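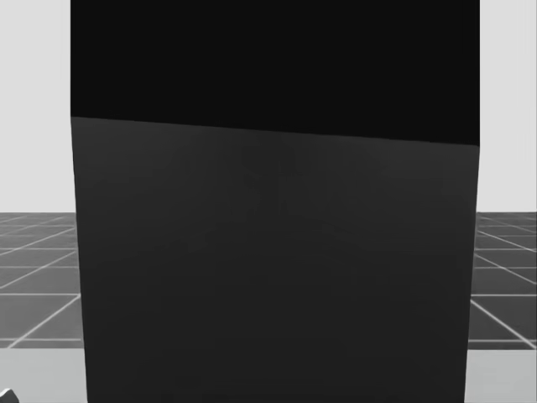
Wrist camera mount, sim check before cutting parts
Wed 17 April

Search notebook
Enter keyword Go

Goal for today: decide whether the Jatex two-finger gripper can stay on the Kondance arm with the camera where it is, or whether the bracket has to change. Comparison is against the Ullport gripper, which has shorter fingers and a wider palm.

Setup. Same arm model for both, default grid floor, gray table top, one dark block. Grayscale output only, to match what the detector gets. Controller loop at 100 Hz. Contact stiffness set to 2,000 for both grippers so the finger pads do not sink into the block. No texture on the block. Camera offset left at the value from the old bracket drawing.

Jatex, close view. Block takes up most of the image and runs out at top and bottom. Both side edges are still inside. The edge between the black face and the charcoal face slopes down to the right, so there is some roll between camera and block. Have not separated how much is the mount and how much is the block pose. Only a small dark tip shows at bottom left, consistent with a finger. Nothing of the gripper at bottom right.

That is poor for servoing. The detector wants top and bottom edges plus both fingertips. From this view it would get two side edges and one sloping edge between two dark faces with little contrast. The charcoal face also has a soft darker band across the upper middle. Could be shading, could be a reflection. Turn off reflections and rerun before blaming the threshold.

Ullport. Loaded the model, arm reached the pregrasp pose, then the gripper joint ran into its limit. Limit in the file is in degrees, controller reads radians. Fixed in my copy only. No usable run yet, so no comparison numbers.

Ivar Wallin wants the camera moved back along the wrist and tilted toward the pads. The cable clamp is in the way on the real arm. Tsoukalas bracket puts the lens 285 mm from the flange, too long for the bin work, but try it in sim as an upper bound.

To do
- zero the camera roll, repeat the Jatex view with the same block pose
- lighter block, same pose
- send the joint limit fix to Ivar
- rerun Ullport, 2 approach heights
- hold the bracket order until the Ullport views are in

Loan on the Ullport unit ends in June.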